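Esis 436 Room Air Cleaner
Sold by Bimadine, public health supplies for schools, clinics and offices

Price: $152, filter included
Replacement filter: $30

We took our time before agreeing to sell this one. In the first years of the pandemic we were offered every kind of box that claimed to "kill" a virus in the air, and most of them were a fan, a blue light and a nice brochure. The Esis 436 is a fan and a filter. It has no ion generator, no ultraviolet lamp and no phone app, and that was a large part of why we agreed to look at it.

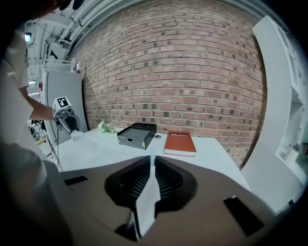
Page last updated: Thursday, July 30, 2026

What the maker claims

Esis says the cleaner will "protect your family and coworkers from airborne illness." We asked them to change that wording and they have not. A portable air cleaner can lower the amount of fine particles floating in a room, including the ones people breathe out when they are sick. How much that lowers anyone's chance of catching something depends on the room, how many people are in it, how long they stay and how close they sit. If you share a desk with someone who is coughing, a machine in the far corner won't do much for you.

The 436 in the name is part of the model name. It isn't a room size or an airflow figure, though we have seen other sellers present it as both. Ask for the airflow sheet before you order and compare it with your own floor area and ceiling height. We send it with every quote.

What we think of it

On the high setting it moves a fair amount of air and makes a fair amount of noise. That matters more than buyers expect. Teachers turn a loud machine down, then they turn it off, and a cleaner that is off cleans nothing. Our buyer, Nanna Thygesen, ran one on high beside her desk for a week and asked for it to be moved. On medium she could take phone calls. So plan on medium — and if the medium figure is too low for your room, buy two and skip the high setting.

The "auto" mode is the weak point. It relies on a small dust sensor that responds well to burnt toast and poorly to a stuffy room full of people. We tell customers to ignore it and leave the speed fixed for as long as the room is in use.
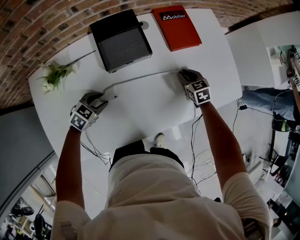
Filters are the other cost to think about. Esis says a filter lasts a year. In a room used all day with carpet and an open door to the street, we would not count on it. The filter light is a timer and has no idea how dirty the filter is. Pull the back panel and look. If it is gray all the way across, change it, whatever the light says. Don't wash it or vacuum it.

What it won't replace

Opening windows, where you can. Staying home when sick. Vaccines. A well-kept building system with a decent filter in it. We sell the Kodel carbon dioxide meter too, and if your budget only covers one item and you know nothing about the fresh air in your building, start with the meter. Bear in mind that an air cleaner will not bring the carbon dioxide reading down, so don't judge one by the other.

Ordering and returns

Orders placed now ship in September. Esis has given us earlier dates before and missed them, so please don't plan a school opening around it. Unused cleaners can be returned within 30 days. Opened filters can't be returned.

For quotes and airflow sheets, ask for Dindo Castillo. For trouble with a unit you already own, ask for Josiane Mallet and have the serial number ready — it is on the bottom, so unplug the cleaner before you tip it over.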